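Skye Ritchie
June 2024

Thread on sorting small parts into bins and trays. I've done this three times now for three different rooms and I keep getting asked how, so I'm putting it in one place.

First, a bare table. Clear the whole top before you bring out a single container. I used to work around whatever was already there and I always ended up with a pile at one end that never got sorted.

Second, get the empty containers out before the stuff. Set them down and look at them together. You'll see quickly which ones match, which ones stack and which ones you kept for no reason.

I have two types I like. Plain trays with solid walls, and small baskets with open tops. Trays are for things you pick through with your fingers. Baskets are for things you grab and carry.

Solid walls matter more than people think. Screws, beads, pins and pen caps will all find a hole. I lost a set of brass cup hooks that way and found them in August, under the radiator.

Color is the part I fought for a long time. I wanted everything white because it looked calm on the shelf. Then I spent a year opening the wrong box.

Now white is for the sorting stage and colors are for where things end up. Yellow is string, tape and labels. Orange is anything for hanging pictures. You can pick your own, just write it down somewhere the first week.

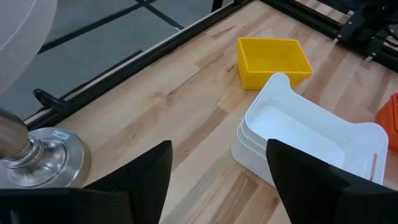 How many trays do you need to start? Two is enough for most drawers, one for what stays and one for what goes.

If you have more than that, leave them nested until you need one. An empty tray sitting out will get filled with junk. I have tested this many times without meaning to.

Trays that nest all the way down are worth paying a little more for. My older Peva ones do. The Tollora ones I bought later catch on the rim and need a twist to get apart, so they live in the garage now.

Check for a cutout or a lip at the end before you buy. You want somewhere to put your fingers when the tray is full. Lifting a full tray by a smooth rim is how I ended up with 400 map pins on the kitchen floor.

On to the sorting itself. I tip out one drawer at a time. Only one. Two drawers on the same table turn into one large drawer.

First pass is fast. Does it belong in this room or not. Don't stop to test pens. Don't read old receipts. If you have to think, it goes back in the pile and you get it on the second pass.

Second pass is by use, and I'd keep it loose. "Things for wrapping" works. "Ribbon under one inch wide" does not, and I know because I had that label.

Caoimhe Kavanagh asked me last time whether I measure drawers first. Yes, inside, with the drawer pulled all the way out. Measure the back too. Mine are narrower at the back and I returned 2 baskets before I worked that out.

She also asked about dividers. I don't use them in anything shallow. They slide around and then you're sorting dividers.

About the table. A wood top is good for this because small metal parts show up and don't skate off the way they do on glass. Busy grain can hide tan or brown things though. Rubber bands are the worst. For those I put a tray down and sort inside it.

I keep the trays toward the middle and the baskets spread out with space between them. If they touch, things get dropped into the neighbor by mistake. A hand's width is plenty.

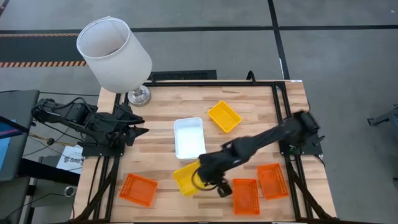

A tray and baskets out on the wood table.

Slotted baskets next. They're fine for cloths, cable, tape rolls, sponges, anything bigger than the slots. They're easy to rinse and you can see a bit of what's inside from the side. I don't put pencils in them, the points go through.

If you love a slotted basket and want to use it for small things anyway, cut a piece of stiff card for the bottom. I did that with one from Ó Riain and it's been fine. The walls still leak if you tip it.

Labels - I put them on the short end, because that's the end that faces out on my shelf. Look at how yours will sit before you stick anything down. I went through most of a roll of 100 getting this wrong.

A roll of 50 would have been enough if I'd started with masking tape. Use tape for a couple of weeks, then make the real labels once you know the categories are going to hold.

Someone will ask about the Talorer lids. I bought them and took them off again. With a lid on, I put things down on top of it and never opened it.

Last step is putting the containers back in order of how often you reach for them, most used at waist height. Mine goes tape, hooks, batteries, string, then everything else.

Next thread will be the cable drawer. I need to buy more ties first.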